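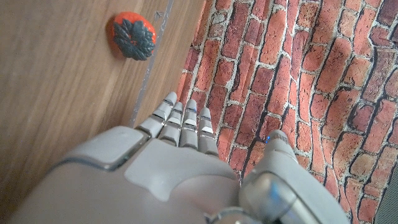
How to Hang Patterned Wallpaper on One Wall

In the spring I papered the wall behind my work table, and after this two friends asked me to write down how I did it. I am not a professional. I learned from my uncle, Thịnh Hà, who papered apartments for many years, and from my own mistakes in two rentals. The method below is for non-woven paper, the kind where the paste goes on the wall. If your label says to put the paste on the paper, the soaking time is different and you should follow the label.

What you need

Wallpaper, all from the same batch number
Paste for non-woven paper (I used Mai, the powder kind)
A bucket and a whisk
A paint roller and a small brush for the corners
A smoothing tool made of plastic, with a soft edge
A wide metal scraper to cut against
A knife with snap-off blades, and more blades than you think
A level or a plumb line
A tape measure, a pencil, a damp sponge
A stepladder

Measure the wall

Measure the width in three places and the height in three places, and take the biggest number each time. Walls in older buildings are seldom straight. My wall was 2326 mm wide and 2209 mm high, measured from the top of the baseboard to the ceiling.

Next look at the label of the roll. You want the width of the roll, the length of the roll, and the pattern repeat. My paper was from Drurnberg, 530 mm wide and 10 m long, with a repeat of 384 mm. The repeat is the distance from one point in the pattern until the same point comes again.

Divide the width of the wall by the width of the roll. For me it was a little more than four, so I needed five strips.

For the length of a strip, take the height and add 100 mm, so you have 50 mm to trim at the top and 50 mm at the bottom. This gave me 2309 mm. Then go up to the next full repeat. Six repeats is 2304 mm, which is too short by the width of a pencil line or two. My uncle would cut it at six and be fine. I went up to seven, 2688 mm, and from one roll I could get three strips. Two rolls were enough, with one strip left for repairs. I keep it rolled up on top of the wardrobe.

This calculation is for a straight match, where the pattern sits at the same height on both edges of the paper. In a drop match the next strip must move down by half a repeat. There is a small symbol for this on the label. With a drop match I would buy one more roll.

Prepare the wall

Take off the old paper. Wet it with warm water and a drop of dish soap, wait ten minutes, and scrape with the blade held flat. If you hold it steep you will dig holes in the plaster, and then you have to fill them.

Fill holes and cracks, let the filler dry until it is the same color everywhere, and sand it. Move your hand across the wall with your eyes closed. You feel bumps better this way.

If the wall is bare plaster, or if it leaves white dust on your fingers, it needs a coat of primer. I skipped this in my first apartment, and in July of the same year the top corners came away from the wall. I bought the primer at Hutano, the hardware store near the station, and the woman there told me to let it dry overnight. The can said four hours. I listened to her.

Turn off the power at the breaker before you work close to outlets and switches. Then remove the cover plates. If there is a power strip or a shelf screwed to the wall, take it down and put a matchstick in each screw hole, sticking out a little, so you can find the hole again through the paper. 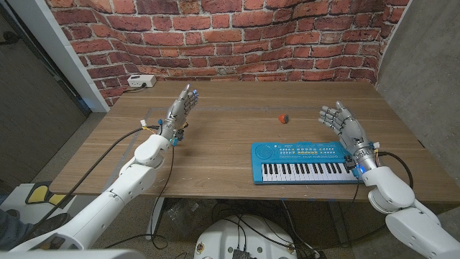 Draw the first line

Do not trust the corner of the room. Measure from the corner the width of the roll minus 20 mm, and make a mark. Hold the level to this mark and draw a vertical line from ceiling to baseboard with a light pencil. Never use a pen, it can come through the paper after months.

The first strip goes with its edge on this line. The other edge will go past the corner a little and you will trim it.

If your paper has horizontal lines, as brick or tile patterns have, decide also where the first row begins at the ceiling. A ceiling that is not level shows very much against a row of bricks. I started with the rows a little below a full brick, so the cut was through the middle of a brick and the slope was less easy to see.

Mix the paste

Pour the cold water first and then the powder, stirring all the time. Wait as long as the package says and stir again. It should fall from the whisk slowly, like yogurt. If there are lumps, press them through an old sieve. Lumps make small hills under the paper which do not go away.

Hang the strips

1. Cut all the strips before you start and write a number on the back of each one, with an arrow for the top. With bricks it is easy to hang one upside down.

2. Roll paste on the wall for one strip only, and a little wider than the strip. Use the brush at the ceiling, in the corners and along the baseboard. Most ripples and loose edges I have seen were from too little paste in these places.

3. Hold the strip at the top with 50 mm going over onto the ceiling. Put the edge on your pencil line and let the rest hang down.

4. Smooth from the middle to the sides and from the top to the bottom. Do not press hard. If there is a big fold, lift the paper from below to that place and lay it down again. You have enough time for this.

5. Push the paper into the angle at the ceiling with the scraper, and cut along it with the knife. Keep the knife in the paper and move the scraper. Change the blade after each strip, because a tired blade will tear wet paper.

6. Put the next strip against the first one, edge to edge, without overlap. Match the pattern at the height of your eyes and work up and down from there.

7. Wipe paste from the front with the damp sponge at once. Dab, do not rub.

Around outlets

Let the strip hang over the outlet, feel for the box, and make a small cross with the knife from corner to corner. Fold the four pieces back and cut them a bit smaller than the cover plate. Screw the plate on again when the paper is dry, and then turn the power on.

Drying

Close the windows and turn down the heating for one day. If the paper dries too fast, the seams can open. Small bubbles in the evening are normal, and most of mine were gone by the next morning. If one stays after two days, make a tiny cut in it, put in some paste with a thin brush, and press it flat with a cloth.

I began on a Sunday after breakfast and cut the last edge when it was already getting dark, with one long break for lunch. The table went back against the wall two days later.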